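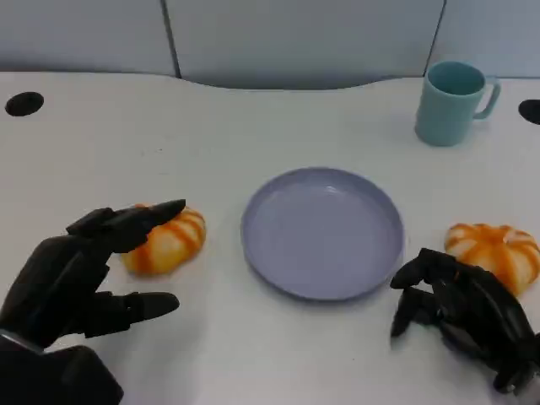 Speaker notes: Shared kitchens and dish return in office buildings
Facilities and Workplace Services, Kerkley Building
Presented by Shu-fen Yau
Saturday, January 8, 2022

Slide 1. Title

Good morning, and thank you for coming in on a weekend. My name is Shu-fen Yau, and I manage workplace services for the Kerkley Building. The talk runs for 40 minutes if nobody stops me. Please hold long questions until slide 8. Short ones are welcome at any time.

(Wait for the doors to close. Confirm that the people in the back row can hear.)

Slide 2. Background

Kerkley has 400 desks on six floors. Until last March, each floor bought its own kitchen supplies from its own budget. The third floor used paper plates. The fifth floor had a full set of china that had been left by a previous tenant. The ground floor had mugs and nothing else, and staff there walked upstairs to borrow a plate when there was a birthday.

Building management asked us to bring these arrangements together under one policy. The request covered three matters: what the building should buy, who should wash it, and where it should be kept between uses. Most of the discussion in the first weeks concerned the second matter. Most of the complaints we have received concern the third.

Slide 3. What we bought

We placed a single order with Sikberg for plates, bowls and mugs. The order was for 400 mugs and 140 plates. I am often asked why the two figures differ so much. Staff drink through the whole day and tend to keep one mug with them. Plates are used mostly at lunch and come back within the hour. We looked at the lunch counts for each floor before we settled on the smaller figure, and it has held.

Bowls were ordered later and in a smaller quantity. If anyone here is planning a similar purchase, I would advise ordering the bowls at the same time. The second delivery charge was not in our budget.

(Pause. Rhodri may wish to add a word on the supplier contract.)

Slide 4. Selection criteria

The items had to stack. They had to fit the racks of the existing dishwashers, which are older than the kitchens they stand in. Replacements had to be available from the same line for at least four years. We also asked that the mug handle be large enough for a person wearing a wrist brace, following a request from the fourth floor.

Color was left until last. We held no vote. Experience at the Nollside office suggests that a vote on color takes longer than the rest of the project.

Slide 5. Washing and return

Each floor has one return cart, placed beside the kitchen door. Staff scrape their plates and leave them on the lower shelf. Mugs go on the upper shelf, upside down. The cleaning contractor, Rotich, collects the carts twice a day, at 10:30 and at 2:30.

The first schedule had a single collection at 4:00. By that hour the carts were full and dishes were being left on window sills and meeting tables. We moved to two collections after three weeks. The contract cost rose slightly, and the number of written complaints fell to a level that one person can answer.

Dishes found in meeting rooms are the responsibility of the person who booked the room. This is written on the booking page. I would ask managers to remind their teams of it, as the page is not widely read.

(Do not go into the matter of the sixth-floor board room. If asked, say that it has been settled.)

Slide 6. Storage

Open shelves were installed in all six kitchens. Closed cabinets were considered and declined. In the old kitchens, staff would open every door in search of a clean mug, then take one from the dishwasher while the cycle was still running.

Shelves are labeled with the type of item and the minimum number that should be on them at the start of the day. When the shelf is below that number, Rotich moves stock from another floor. Plates migrate downward through the building for reasons we have not been able to establish. The transfer from the ground floor back to the fifth now takes place each Thursday evening.

Slide 7. Personal items

Staff may bring their own mugs. They may not leave them on the shared shelves. A personal mug left on a shared shelf for more than one week is moved to the holding box on the ground floor and kept there for a month. Glass containers are treated in the same manner. Food left inside a container is thrown out at once.

Several staff members objected to this rule when it was announced. Rhodri Gronow met with them in person, and the holding period was extended from two weeks to a month as a result. I would like to thank Rhodri for his patience.

Slide 8. Questions

Expected questions, with agreed answers:

On disposable plates for visitors: these are no longer stocked. Hosts should request extra plates from workplace services two working days ahead.

On breakage: report it by email. Staff are not charged.

On dishwashers: replacement is in the next budget request. No date can be given.

On extending the policy to Nollside: discussions are continuing. Refer the person to Rhodri.

Slide 9. Contact

Leave this slide up during the break. Copies of the shelf label template and the collection schedule are on the table by the entrance. The second session begins at 11:15 in the same room and covers waste sorting.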